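研究紀要 > 地域文化政策 > 論文本文

3.2 出店区画の配分と若年層の参加
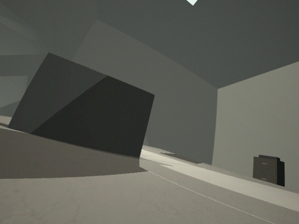 図2 シミュレーション画面より。床面に傾いて立つ暗色のパネル

本節では、ウヴソープ地区で開催された工芸市を対象に、出店区画の配分方式が若年層の参加に及ぼした影響を検討する。同市の出店者は従来、前年度の実績に基づいて選定されており、新規の申込者に割り当てられる区画は全体のごく一部にとどまっていた。ホフシュテッターとマッドグウェイによる先行調査は、この慣行が10代の作り手にとって実質的な参入障壁となっていることを指摘したが、配分方式を変更した場合の効果については検証を行っていない。

調査では、来場者および出店者から得た393件の質問紙回答に加え、出店者22名への半構造化面接の記録を用いた。面接はアウアーが担当し、逐語録の分類は2名の評定者が独立に行った。評定が一致しなかった箇所については、協議のうえ分類を確定した。

分析の結果、抽選枠を設けた会期では、初出店者のうち学校の美術部や地域の工房に所属する者の割合が高まる傾向が認められた。一方、出店料の減額のみを実施した会期では、同様の傾向は確認されなかった。面接においても、費用の負担より申込手続の煩雑さや募集時期の早さを挙げる者が多く、5名は保護者の同意書の様式が分かりにくかったと述べている。

ただし、抽選枠の会期には隣接するデネッティ館で版画の公開制作が並行して行われており、来場者層の変化がこれに起因する可能性は排除できない。この点については、催事の重複がないスキルソープ地区の事例と比較しながら、次節で改めて論じる。

分類:文化事業評価/市民参加/青少年と芸術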